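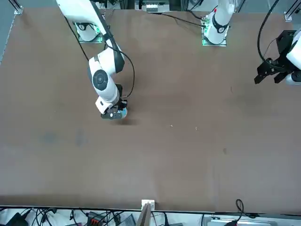

The big brown table at Gollosance.

She runs the lunch club at Gollosance, 62 members now, and she's got four minutes before the soup needs stirring. So, quick. Why start it? "My mum stopped cooking when Dad died. Toast, toast, toast. I thought, there must be more like her."

First meal was in February. Leek and potato. Too much salt, she says, and laughs.

Money is tight. The Dramar fund gave £1735, and £1206 of that went on the cooker. "Second hand! Still, it lights first time." Bread comes from Eskola, the bakery on the corner, whatever is left at closing.

Does she ever get a day off? "My sister keeps asking that." No answer to teh question though. She wants a pudding day next, crumble mostly. "Right, soup," and off she goes.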